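Visitor access to Flakorska Farm

The Baumgart Estate has confirmed revised visitor arrangements for Flakorska Farm, the working sheep and cattle holding on the northern side of the estate. The present access agreement ends on Tue 31 December, and the new terms apply from the following morning.

The farm extends to 586 acres and includes the ruined Duris Tower, which stands on high ground above the lake. The path from the lower gate to the tower will remain open to walkers throughout the year, except for six weeks in spring when the ewes are lambing. Dogs must be kept on a lead at all times and are not permitted in the tower field. 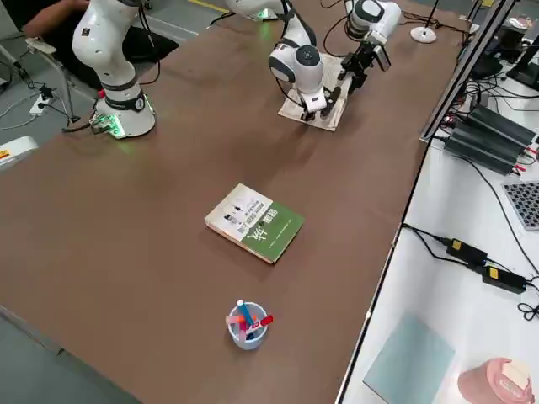
Guided visits to the tower will be run by Plallotico, which already manages the holiday cottages at the farm. Each group will be limited to 18 people. Visits will begin in July, once repairs to the inner stair have been completed and inspected.

Parking at the lower gate will be increased to 34 spaces. Coaches will not be admitted to the farm lane and should use the lay-by on the main road. Grazing tenants have been informed of the changes in writing, and existing rights of way are not affected.

Notices showing the lambing closure dates will be placed at both gates. Requests for school visits should be sent to the estate office.

Contact the estate office | © Baumgart Estate | Back to top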